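Home & Habits | Small Spaces
Search this site Search

Three books on the table

In June I moved into an apartment where the largest piece of furniture was already waiting for me. It is a tall wooden cabinet of a honey-brown color, and the owner of the apartment, who lives now in another city, asked only that I do not paint it. I had 165 books in boxes and one cabinet. This is the story of how the two came to an agreement.

My first idea was very simple. I would put all the books in the cabinet and everything else somewhere else. I worked for a whole evening and at the end every compartment was full to the top, and I was proud. The next morning I looked for my hand lotion, my eye drops and my vitamins, and I found them on the windowsill, on the floor and inside a shoe. The books had a home and I did not have one.

A friend gave me the catalog of Ouellet, a small furniture workshop which writes long texts about its own shelves. I did not buy anything, but one page stayed with me. They write that an open shelf should be planned by the hand and not by the eye. What do you reach for when you are tired? Put this thing at the height of your elbow. The rest can go higher or lower, or into a box.

So I started again. The open compartment of the cabinet is now a mixed shelf, and I must say that mixed shelves have a bad reputation. In magazines you see either books only, or one vase and a lot of air. I keep bottles on the left and in the center, and books on the right, where they can lean on the side of the cabinet. This side is made of vertical slats. I was afraid that the slats would mark the covers, and for the first weeks I checked them as one checks a cake in the oven. The covers are fine. Air comes through, and in a humid summer this is a gift to paper.

The books on that shelf are the quiet ones, in pink and mauve and gray. I did not choose them for the color, I chose them because they are the ones I open before sleeping. But I admit that the color helps. When I tried to put my dark dictionaries in the same place, the whole cabinet seemed to frown.

Then there is the table. It is light wood, much lighter than the cabinet, and it stands directly in front of it. For some time I wanted to keep the table completely free, as people recommend. I could not do it. Every day two or three books traveled from the shelf to the table and stayed there, lying one on top of the other, and the one I needed was always at the bottom.

The change came when I stopped to lay them down. Books that I am using now stand upright on the table, with the spines toward my chair, a little bit open like a fan so that they support each other. I allow myself three. If a fourth arrives, one must go back. At present there is a reddish-brown one with gold letters, a tan one, and a deep blue one, 法律常识全知道, a guide to common legal knowledge. The last one I recommend to everybody who has ever signed a rental contract in a hurry.

I have tried also some products. The bookends from Truretti are heavy and do their work, but they take the place of two thin books each, and in my apartment this is a high price. The felt shelf liner from Jadance I like more. It stops the bottles from sliding when I pull out a book too fast, although it collects dust and has to be shaken out of the window.

There is one problem I did not solve. Pump bottles drip. However carefully I close them, after some days there is a small ring under the bottle, and a ring is the enemy of both wood and paper. I leave a hand's width between the last bottle and the first book, and I wipe the shelf when I water the plants. My neighbor from Nundness, where I lived before, keeps her bottles on a saucer. Maybe I will do the same – I have a saucer that lost its cup many years ago.

What about the other books? Most of them are in the lower part of the cabinet, and almost 2 boxes are still closed in the hallway. I know what is inside: old course books, travel guides for cities that have changed since then, and a novel of 916 pages which I have started several times. In winter I will open the boxes and decide. Until then I put my keys on top of them when I come home. 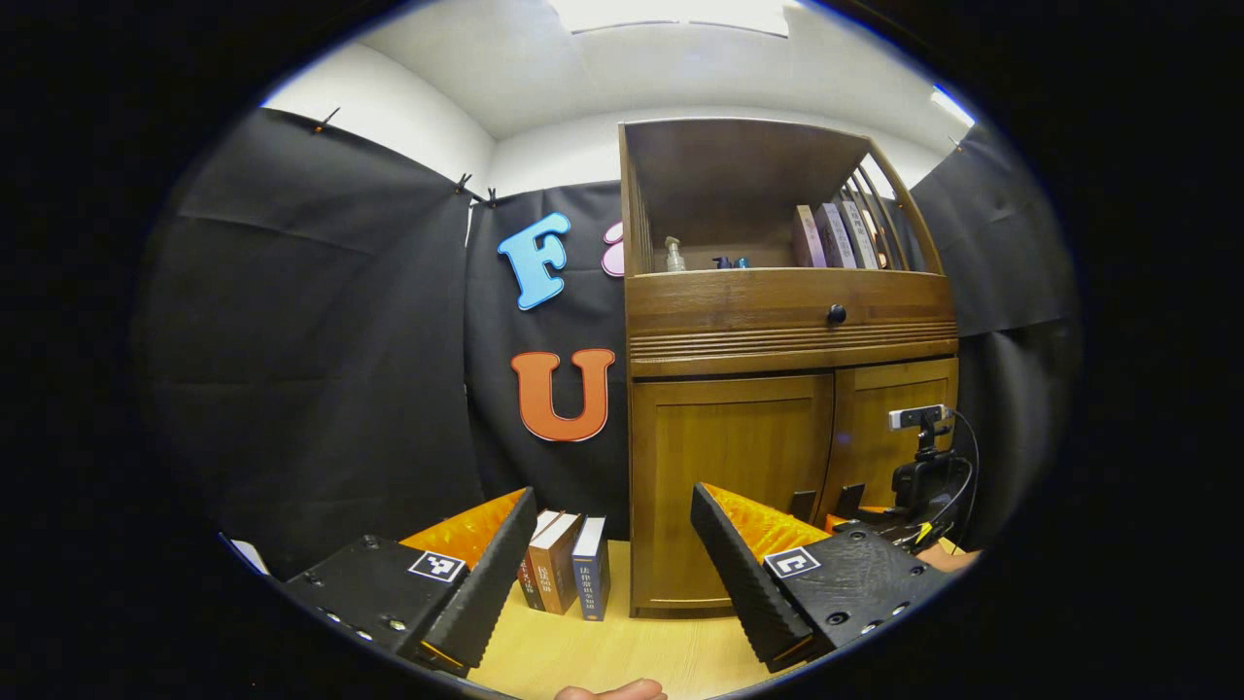
Ilse Varga-Moreau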